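Lomura tabletop sim kit, reviewed after a winter of evening use

I bought the Lomura kit to rehearse arm motions before running them on the home-built arm in our shared workshop. It is a kitchen scene pack plus a controller bridge. Installation took 140 minutes, most of it spent on the bridge driver.

Rendering is good on marble and glazed dishes. Contact handling is weaker. With the default 16 solver steps, thin tray rims let the fingers sink in — raising the value to 100 cured it and halved the frame rate. Joint limits are read from a plain text file, and mine loaded without edits. The manual omits the wrist offset, so measure your own.

Camera placement is fixed in the base version. Low views of the gripper need the paid add-on, which I have not tried.

Recommended for planning reach and clearance. Not recommended for tuning grip force.
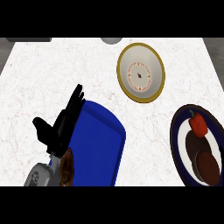

Leif Fogh replied that the wrist offset is in the Irkesach bridge notes, under the calibration heading, and that he gets by with 60 solver steps if the finger pads are thickened slightly in the model.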